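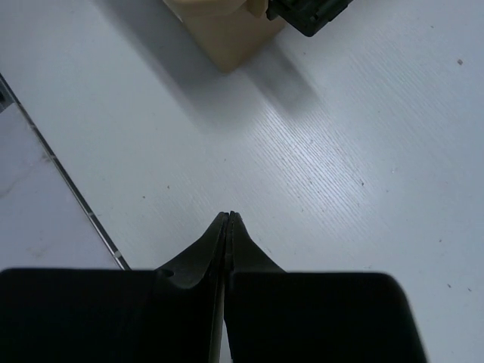
소금에 절인 대구는 물에 얼마나 담가 두어야 하나요?

두툼한 토막이면 찬물에 하루 반, 얇은 꼬리 쪽이면 하룻밤이 알맞습니다. 물은 여섯 시간마다 갈아 줍니다.

살가두(Salgado)의 주방을 맡고 있는 아델리누 엔히크스(Adelino Henriques)는 이 질문을 손님들에게 자주 받는다고 했다. 그는 포르투갈에서 요리를 배웠고 지금은 론빌(Ronville)에서 점심과 저녁 장사를 한다. 인터뷰는 2020년 2월, 점심 영업이 끝난 뒤에 했다.

"물에 담글 때는 껍질이 위로 가게 놓습니다. 소금이 아래로 빠지니까요. 그릇은 꼭 냉장고에 넣으세요. 상온에 두면 살이 물러집니다."

간을 확인하는 방법을 묻자 그는 가장 두꺼운 부분에서 살을 조금 떼어 끓는 물에 데친 다음 먹어 본다고 답했다. 그래도 짜면 물을 한 번 더 갈고 세 시간을 더 둔다. 반대로 소금기가 너무 빠졌을 때는 감자 삶는 물에 소금을 넣어 맞춘다.

그가 가장 많이 만드는 음식은 대구와 감자를 켜켜이 쌓아 굽는 요리다. 양파는 올리브유에 천천히 볶고, 마늘은 양파가 투명해진 다음에 넣는다. 감자는 껍질째 삶아 식힌 뒤 썬다. 대구는 끓기 직전의 물에서 8분만 익혀 가시를 바르고 결대로 뜯는다. 오븐에서는 200도로 30분을 굽는다.

"대구를 팔팔 끓이면 안 됩니다. 질겨져요. 삶은 물은 버리지 말고 두었다가 밥을 지을 때 쓰면 좋습니다."

올리브는 굽고 나서 올린다. 삶은 달걀과 파슬리도 마찬가지다. 크림을 넣는 집도 있지만 그는 넣지 않는다. "크림을 넣은 것도 맛있지요. 제가 배운 집에서는 안 넣었습니다."

생선은 란두드베르그(Landudberg)에 있는 수입상에서 상자째 들여온다. 지난 1월에는 주문이 밀려 한 주 동안 이 메뉴를 내지 못했다. 그때는 고등어로 대신했는데, 기름이 많아서 양파를 줄이고 식초를 조금 넣었다고 한다. 찾는 사람이 있어 고등어 요리는 저녁 메뉴에 남겼다.

집에서 처음 만드는 사람에게는 가시를 바른 토막을 사라고 권했다. 값은 더 비싸도 손질이 쉽다. 남은 음식은 다음 날 달걀을 풀어 팬에 부친다.

"저는 다음 날 것을 더 좋아합니다. 빵하고 먹으면 됩니다."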